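## 关于社区玩具借阅室本年度运行情况及下阶段安排的通报

各位会员家庭:

玩具借阅室自迁入 Butside 楼一层以来,已连续运行三个借阅季。现将藏品整理、借还规则调整、清洁与检修标准以及九月起的安排通报如下,请各家庭在下次到访前阅读,并转告代为借还的家人。

### 一、藏品与借阅概况

截至本季盘点,借阅室登记在册的玩具共1,273件(套),其中处于可借状态的为1,022件(套),其余分别处于外借、检修或待补件状态。盘点以“套”为单位,一套积木无论内含多少块,均只计一个编号;拼图、棋类、过家家用具亦同。

从借阅记录看,大颗粒积木、木制轨道和角色扮演类玩具的周转最快,多数在归还当日即被再次借出。相比之下,桌面棋类和科学小实验类的借出次数偏低。经与部分家庭沟通,我们了解到主要原因在于说明书缺页或字迹过小,家长不易判断是否适合自家孩子。为此,借阅室已将棋类说明全部重新排印,字号放大,并在盒盖内侧加贴适用年龄和参与人数。科学类玩具的说明尚在核对,预计在下一借阅季内完成。

部分家庭询问能否按年龄分区陈列。目前的陈列仍以类别为主,年龄以盒脊上的色带标示:黄色为三岁以下,蓝色为三岁至六岁,绿色为六岁以上。色带仅供参考,最终以盒内说明为准。含有小零件的套装另加红色圆点,家中有更小弟妹的会员借阅时请特别留意。

### 二、借还规则的调整

经会员代表会议讨论,自九月起执行以下规定:

1. 每户同时在借数量上限为六件(套),其中大型玩具不超过一件。原按儿童人数累计的办法停止使用。
2. 借期为三周。期满前可续借一次,续借以无人预约为前提。
3. 归还时由会员与当值人员共同清点。零件较多的套装,可由会员先行在家中按清单点数,并在清单上签字。
4. 逾期未还者暂停预约资格,待全部归还后恢复。借阅室不收取逾期费用。

关于零件遗失,以往各家庭的做法不尽一致,有的自行购置相近部件补入,有的在归还后另行告知。自行补入的部件有时尺寸不合,造成整套无法使用。今后请统一采用登记方式,在清单“缺件”一栏注明部件名称与数量,由借阅室向供应方 Vasiliu 申请补配。正常使用中的少量遗失不要求赔偿。
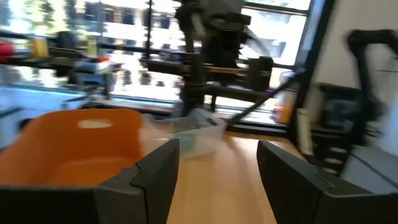

**归还时找不到原包装盒,应当如何处理?**

请将全部零件装入任何干净、可封口的袋子,附上清单一并交还,当值人员会在登记后换配统一的收纳盒。原包装盒损坏或遗失不影响会员的借阅资格,也无须提前申报。

另有会员询问,能否将玩具转借给亲友或邻居。按照现行章程,借出的玩具由登记家庭负责保管,不得转借。如亲友家庭也希望使用,可到服务台办理入会手续。家中聚会时供来访儿童共同使用,不视为转借。

### 三、清洁与检修

每件玩具在归还后、再次上架前,均须完成清洁和检查。现将各类材质的做法公布如下,供各家庭在家中参照。

**硬质塑料类。** 以温水加少量中性清洁剂清洗,缝隙和凹槽处用软毛刷刷净,清水冲洗后倒扣晾干。带有空腔的部件应竖放沥水,确认内部干燥后方可装盒。请勿使用沸水,部分塑料受热后会变形,导致拼接过松或过紧。

**木制类。** 以拧干的湿布擦拭,随即用干布擦一遍,置于通风处,避免日光直射。木制玩具不得浸泡。发现毛刺时请停止使用并在归还时告知,不必自行打磨。

**布艺类。** 可拆卸的外套装入洗衣袋机洗,不可拆卸者以手洗为宜。填充类玩偶须待内芯干透,潮湿天气请适当延长晾晒时间。

**电子类。** 归还前请取出电池。电池仓内如有白色或绿色结晶,请勿用手触碰,装袋后单独交给当值人员。带磁铁和纽扣电池的玩具由借阅室逐件检查,凡仓盖螺丝缺失的一律下架。

**纸质类。** 卡片、棋盘和拼图请以干布轻拭。受潮翘曲的,可夹在两张白纸之间平压,不宜用吹风机加热。

家中儿童患有传染性疾病期间,请暂缓归还所借玩具,并来电说明,借阅室将相应顺延借期,不计为逾期。布艺类玩具在此情况下请装入密封袋,并在袋外注明,以便单独处理。

检修方面,本季送修的玩具以轨道接头断裂和车轮脱落居多。简单的粘接、紧固由借阅室自行完成;涉及电路的,送交 Dokard 维修站处理。维修站反馈,不少故障与电池正负极装反有关,建议家长协助孩子更换电池,并在更换后试用片刻再交给孩子。

### 四、积木类玩具的家庭使用建议

积木类借阅量大,来询问“孩子只会推倒,不会搭建”的家长也较多。借阅室在此提供一些意见,供参考。

幼儿最初接触积木时,抓握、敲击、推倒都是正常的探索方式,不必急于纠正。成人可以在旁边搭一座矮塔,让孩子来推,推倒后再一同重搭。经过一段时间,多数孩子会开始尝试自己放上一块。此时块数不宜过多,十余块即可,其余可暂时收起。

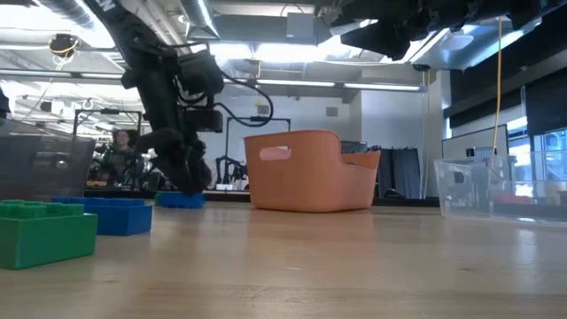 待孩子能够稳定地垒高之后,可以逐步引入“围合”和“架桥”。围合即用积木围出一个封闭的区域,可作院子、停车场或鱼塘;架桥则是在两个支点上横放一块。架桥需要孩子比较两侧的高度和中间的距离,初次尝试往往失败多次,成人宜耐心等待,在孩子求助时再提供帮助,避免直接代为完成。

年龄稍长的儿童可以按简单的图样搭建,也可以先画后搭。借阅室备有分级图样册,可随积木一并借出,不占用借阅数量。图样册分为三级,第一级只有正面图,第二级增加侧面图,第三级要求根据文字说明搭建。请勿在图样册上涂写,如需描画可向服务台索取复印页。

两名以上儿童共同使用同一套积木时,较常见的矛盾是争抢某一特殊部件,如门窗、车轮底座等。可以在开始前约定轮换次序,或将特殊部件集中放在中间,用时取、用后还。兄弟姐妹年龄差距较大的家庭,建议分别借阅两套不同规格的积木,小颗粒套装在使用后及时收起。

在收纳方面,建议从孩子能独立坐稳玩耍时起,便让其参与收拾。可以按颜色、按大小或按形状分拣,每次只定一个标准。收拾时间宜固定在饭前或睡前,并提前告知孩子还可以玩多久。对于尚未完成的作品,如家中条件允许,可保留到次日继续,不必每次都拆散。归还借阅室的积木请全部拆开,连在一起的部件不便清洗。

### 五、下阶段安排

九月起,借阅室将与 Stoltness 幼儿园合作开设亲子游戏时段,地点设在幼儿园活动厅,时间为上午九时半至十一时。游戏时段面向全体会员家庭,须提前在服务台登记,每名儿童应有一名成人陪同。当日使用的玩具由借阅室提供,不外借。活动厅内须换鞋,请自备室内鞋或防滑袜。

借阅室下一季拟补充的品类包括大型户外沙水玩具、适合听障儿童使用的节奏类玩具,以及多语种的词卡。采购清单草案将张贴于入口公告栏,会员可在意见栏内填写建议。已有藏品中借阅次数过低且品相较差的,将在检查后转出或报废,转出名单同时公布。

接受捐赠的标准维持不变:玩具应完整、清洁,具有可辨认的生产标识;不接受充气类、已开封的彩泥颜料类以及无标识的电子玩具。捐赠前请先与服务台联系,确认品类后再送来。请勿将物品放置在门外,门外堆放影响通行,遇雨亦容易损坏。

会员信息如有变更,包括联系电话、住址或代为借还的家人,请于下次到访时在服务台更新。预约到架的通知以登记电话为准,通知发出后保留三日,逾期顺延至下一位预约家庭。

对本通报所列事项有疑问的,可在开放时间内到服务台咨询,或将书面意见投入 Butside 楼一层信箱。

玩具借阅室管理处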